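OK, robot people, storytime. I lost most of my Saturday to a drawer. A simulated drawer, in a kitchen that doesn't exist, and I'm still mad at it. Thread!

Background for anyone new here: I work on the sim side of Trarnance, the two-armed kitchen tidying project at Gilteo. Open drawer, put thing in drawer, shut drawer. We run it thousands of times in simulation before the real arms get anywhere near a real cabinet.

Friday night I kicked off a batch of 2,000 drawer episodes and went to bed feeling great about life. New policy, new grasp settings, the success number had been creeping up all week. I even told my group chat it was going to be a good one (mistake).

Saturday morning, coffee in hand, I open the dashboard. Success rate looks lovely. Then I scroll over to the contact force plot and there are these spikes. Huge ones! The kind of force where, on hardware, you'd hear the bang from the parking lot.

So the summary says everything's fine and the force log says one of the arms is getting slammed into furniture. Guess which one I believed first. Yeah. I spent an hour assuming the force log was broken.

It was not broken. I pulled up the replay for episode 11 and stepped through it slowly, and then did the same for 12 and 13, and all three had a spike with the drawer already open.

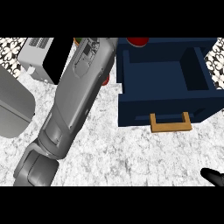 Drawer open, big gray arm on the left, tip of the other gripper down in the right corner. Tan handle, my nemesis.

What I wanted to know was which body was touching which. Our viewer (it's called Hetix, we built it ourselves, it's ugly and I love it) can draw the collision shapes on top of the nice rendered ones. I should've turned that on first. I turned it on fourth.

And there it was. The drawer slides out and the pretty mesh slides with it. The collision shape for the handle? Stayed behind, parked right where the handle sits when the drawer is closed. An invisible bar floating in the air, solid as a rock as far as the physics was concerned.

So an arm reaches through what looks like totally open space, hits the ghost handle, and the controller does what controllers do -- it pushes harder. And harder. Then it pops free and carries on with the task like nothing happened, and the episode gets scored as a success.

Cause was so dumb. We'd swapped in a new cabinet from Bitar, our shared asset library, and in the new file the handle's collision shape was attached to the cabinet body. The visual part was attached to the drawer. One wrong parent. One line!

The bit that bugs me more is our scoring. We check whether the item ended up in the drawer and whether the drawer ended up shut. We were logging force and then doing absolutely nothing with it. A robot could punch its way through the whole kitchen and get a gold star from us.

And there was supposed to be a force cutoff. It existed! Somebody turned it off for a debugging run a while back and it never got turned back on. I checked who. It was me. Moving on.

Would this have hurt a real robot? The ghost handle, no, because it only exists in our files. But a policy that learned "push harder until it goes" is a policy I don't want anywhere near a real drawer, or a real hand reaching for a spoon. So the whole batch is going in the trash, and so is everything trained on the new cabinet.

Where things stand tonight, September 21, 2025:
-- handle shape reattached to the drawer
-- force cutoff back on, and you now need a second person to switch it off
-- any episode over the force limit counts as a fail, even if the drawer looks perfect at the end

I also wrote a little check that opens every drawer and door in the library and complains if a collision shape doesn't move along with its mesh. It found two more bad ones in the first pass. Both in cabinets we hadn't used yet, thank goodness.

Rerun is going now. The success number is already lower than Friday's and I'm weirdly happy about that.

If you work in sim: how are you folks catching this stuff? Do you check assets when they come in, or wait for something to go bang? Tell me your ghost geometry stories, I want to feel less alone!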